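Search reviews, tools, suppliers

Pludano Two-Finger Gripper: Review After a Season on the Packing Bench
By Akosua Ayaaba
August

We bought the Pludano two-finger gripper for the second packing bench at Hutberg, where we put small hardware orders into cartons. Most of what goes over that bench is hinges, drawer pulls, brackets and bagged screws. The job for the gripper is narrow. It takes a part out of a tray, moves it to a flat surface, lets go and returns for the next one. A person checks the part, bags it and puts it in the carton.

I run the shift and do most of the scheduling. I am not an engineer, and this review is written for people in my position who have been told a gripper is coming and want to know what their day will look like.

Setup

The fingers came with the mounting hardware and one sheet of instructions. The sheet is fine for the bolts and poor for everything else. It took two of us one full shift to get it mounted, aligned and opening to the width we wanted. Most of that time went into alignment. If one finger sits even slightly ahead of the other, flat parts turn as they are picked up and come down crooked.

Amissah, the supplier we went through, answered the phone when I called and walked me through the alignment step. I would ask them for the longer manual before the box arrives. It exists, but it was not in our box.

What it handles well

Brackets are the best case. They are stiff, they have flat sides, and the fingers close on them squarely. Drawer pulls are nearly as good provided they are all facing the same way in the tray. The gripper does not care how long the run is. On a 722-piece order of plain brackets it kept the same pace at the end of the run as at the start, which no one on my team would claim for themselves.

Placement is repeatable. Once a position is set, parts land close enough to it that the checker can reach without looking. I thought this was a small thing when I read it in the sales sheet. The checkers mention it more than anything else.

What it handles badly

Bags. A bag of screws shifts its weight when it is lifted, and the fingers either pinch plastic and drop the contents or squeeze too hard and split the seam. We tried for two weeks and went back to packing bags by hand. If your work is mostly bagged goods, this is the wrong tool and I would stop reading.

Polished knobs are also poor. They slide. Fresh pads help for a while, but I would not plan an order around it.

Thin washers are slow. It can pick them up, but it takes several tries and a person with a scoop is done long before.

What changed for the people

Before the gripper, bench two was three people. Two picked and placed, one checked and bagged. Now it is two people, one checking and one keeping the trays loaded. The third moved to receiving, which had been short since spring. No one lost a job over it. I asked for that in writing before the purchase went through, and I suggest other shift leads do the same while they still have some say.

The picking job was hard on wrists and shoulders. The complaints I used to get at the end of a long bracket run have mostly stopped. In their place I get complaints about pace. When people set the speed, they slowed a little before lunch and picked up after. The gripper keeps going, and the checker feels pushed by it. We dealt with that by setting a pause every 90 minutes and giving the checker a stop button within reach. It is a normal stop, and no one has to explain why they used it. Output for the shift barely moved.

Talking has gone down as well. Two people facing each other over a tray will chat. One person facing a machine does not, or not for long. We turned the loading station so both people can see each other. It helped some. I now rotate the checking spot every 2 hours, and I would not go back to leaving one person there all day.

The loading job needs more attention than we planned for. Parts have to be facing the right way or the pick fails. This was sold to us as unskilled work. It takes a new person several shifts to get quick at it, and we moved the pay grade up to match the checker's. That cost should be in anybody's budget from the start.

Wear

The finger bodies have given us no trouble. The grip covering is the part that goes. Edges get rough first, then a corner lifts, and after that flat parts start to hang up on the loose bit when they should drop free. We look at both fingers at the start of the shift with the surface cleared and the fingers apart.
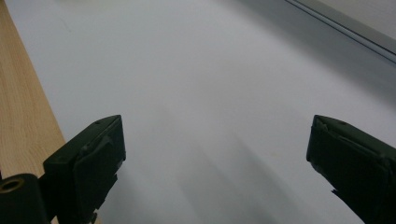
Fingers open over the white surface. Note the rough pad edge on the left and the small flap near the inner edge on the right.

A set of replacement pads cost us $200 through Amissah, which I think is too much for what you get. The Skukovville site runs the same gripper and cuts its own covering from sheet stock. I have handled their version and it grips about as well as the original, though the edges lift sooner if the cut is not clean. Changing the pads is simple - old covering off, clean the face, new one on, press and wait. Two of our loaders do it now. They asked to learn, and it has given them something in the job besides filling trays.

Check the screws at the same time. We found one backing out in the second month. It had not caused a problem yet, but it would have put the alignment off again.

The surface under the gripper matters more than I expected. We use a plain pale one. Dark parts show up clearly on it, and so does grit. Grit under a flat bracket is enough to tilt it. Wipe it down at every pause.

Noise

Low. The tape machine on bench one is much louder. You can hold a conversation next to it.

Would I buy it again

For brackets and pulls, yes. For a mixed line with bags, no. The tool itself is solid and does what it is meant to do on stiff parts with flat sides. I take points off for the thin instructions and the price of pads.

Before you order, stand at the bench for a full shift and write down what is being picked. We did this for one morning, and it happened to be a bracket morning. Had we stayed through the afternoon we would have seen the bags.

Rating: 3.5 out of 5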